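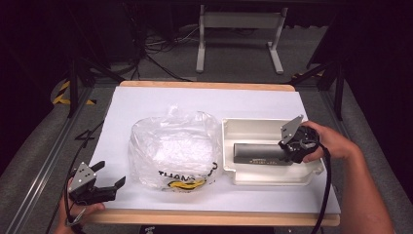 Session Notes: The Packing Bench and the People Who Stand at It

Work and Technology, Lodhi College, Room 509
Humaira Yousafzai
Handed out 11 Dec 2025

Welcome back, everyone, and thank you for sticking with me through what was a rather dense reading last time. I promised that we would get away from theory and look at one workplace for a whole session, and the workplace I've chosen is the Kekmont warehouse run by Busden, where small household orders are picked, bagged, boxed and sent out. Several of you asked in November why we kept talking about car plants when most people in this town who work near a machine work in a building with a loading dock. It was a fair question, and these notes are my slightly overdue answer to it.

Please read them with the two chapters on your list (the one on tacit skill and the one on job redesign). They are meant to be read slowly, with a pencil, and you are welcome to disagree with me in the margins.

The job as it stands

Busden has 38 people on the packing side at Kekmont, across the day and evening shifts. On a busy day they send out 2000 parcels. A packer takes an item from a tray, checks it against a slip, puts it in a bag or a box, adds whatever padding is called for and passes it along. If you write it out like that it sounds like four motions, and for a long time that is how the engineers wrote it out too.

Spend a morning beside someone good at it and the list gets longer. Mehwish Naqvi has packed at Kekmont since the building opened, and when I asked her to tell me what her hands were doing, she laughed and said she'd have to stop and watch them. She shakes a bag open with a flick of the wrist. She can feel when two bags have stuck together. She turns a box so the heavy end goes down first, and she does it while looking at the next slip. None of this is written on the training card by the bench, which I have read, and which mostly concerns tape.

This is what our chapter calls tacit skill: things a person can do reliably and would struggle to explain. Keep the term handy, as the rest of the session leans on it.

Teaching a machine by doing the job

The project at Kekmont is called Zollo, and it aims to have a robot arm take over part of the bagging and boxing. The older way to go about this would have been to write out each movement ahead of time, which works nicely when every part is the same and sits in the same place. A thin plastic bag is a different sort of customer. It puffs up, it folds over, it catches the light, and it never lies the same way twice.

So the Zollo team has people do the handling themselves, holding a gripper in each hand in place of using their fingers, while the movements are recorded. You can see the arrangement in the photo at the top of these notes: two black hand-held grippers, each with a cable, a board covered with white paper, a crumpled clear bag and a tray with a long dark item in it. The recordings are then used to train the robot. People in the field call this learning from demonstration, and it comes in many forms, but for our purposes the plain meaning will do. A person shows, and the machine is built up from the showing.

I want you to notice what kind of work this is. It is packing, more or less, and it is also teaching, and it is also a kind of performance that has to be repeated many times over. Whoever does it all morning has a job that didn't exist at Kekmont a few years back.

What it feels like to be the demonstrator

Sobia Zaidi moved from the benches to demonstration work, and she was generous enough to talk with me over a very long cup of tea. I'm giving you her points in my own words, with her permission.

The first thing she noticed was how much she missed her fingertips. With a gripper you lose the small signals, the slipperiness of the plastic and the give of a carton, and you have to look for what you used to feel. She found this tiring in a way she hadn't expected, more in the eyes and the neck than in the hands.

The second thing was that she became slower on purpose. Packers at Kekmont are proud of being quick. A demonstrator is asked to be clear and steady, and a fumble may mean a recording gets set aside. Sobia said it took her weeks to stop feeling guilty about the pace -- she kept glancing around for a supervisor who might be wondering what she was up to.

And then there was the pleasant surprise. The engineers asked her things. Why did you come at it from that end? Would you always take the tray item first? In her years on the bench she had rarely been asked how she did her job, only how much of it she had done. I think this is one of the most interesting findings in the whole case, and I'd like us to spend a good part of our discussion on it.

What changes for everyone else

It would be easy to tell this as a story about one person who got a more interesting job. Most of the 38 didn't change jobs at all, though, and their days are shifting as well.

Hammad Sethi supervises the evening shift. His worry, as he put it to me, is about what will be left over. If the arm is given the orders that are simple to handle, the people get the odd shapes, the breakables and the returns, all day, with none of the easy parcels in between that used to let a person catch their breath. The count per hour falls, too, and if the target stays where it was, a packer can look as though she has gotten worse at her job when the job itself has gotten harder. We met this pattern in the reading under the name "residual work."

Fouzia Afridi, who handles training at the site, raised something I hadn't thought of. New packers at Kekmont have always learned on the simple orders. If those go to a machine, where does a beginner begin? She has proposed keeping one bench for people only, so newcomers have somewhere to learn the feel of the thing. Management was still thinking it over when I last visited.

There is the matter of pay and credit as well. Demonstrators are paid at the packer's rate plus a small allowance. Mehwish, who has tried the grippers but chose to stay at her bench, thinks the allowance misses the point. A packer's skill is used up in the hour she sells it, she told me, whereas a recording of it stays with the company. Sobia sees it differently and regards demonstrating as work like any other. They are good friends and have been having this argument for months, and I would not dream of settling it for them.

Some terms to carry with you

Tacit skill: know-how that a person has in practice and finds hard to put into words.

Learning from demonstration: building a machine's behavior from examples that people provide by doing the task.

Residual work: the tasks left to people after a machine has taken its share. Ask whether they are harder, duller, lonelier or better than the original mix.

Job redesign: a deliberate change in what a job includes. Compare it with job drift, where the same changes happen and no one has sat down to choose them.

For our discussion

Please come with a few lines written on at least two of these. Rough notes are perfectly fine, and I won't be collecting them.

Think of a job you have done yourself, paid or unpaid. What did your hands know that your training left out? Would wearing gloves, or holding a tool, have taken it away from you?

If you were setting the hourly target at Kekmont after the arm arrives, what would you need to find out first, and whom would you ask?

Take either Mehwish's side or Sobia's on the question of the recordings, and then write the strongest reply you can from the other side. Those of you who did this with the call center case will remember how useful the second half turned out to be.

Fouzia's training bench costs money and slows down a corner of the building. Make the case for it to a manager who is friendly but busy.

A note on the written assignment

Several of you have asked whether you may use your own workplace for the final paper. Yes, please do! Ask before you interview anyone, change names where people would like you to, and leave out anything your employer treats as private. If you'd prefer to write on Kekmont, I can lend you my visit notes, which are long and badly organized, much like the drawer they live in. Drop by before class or leave a message at the department office, and do tell me which of the two chapters you plan to build on so that I can suggest something further to read.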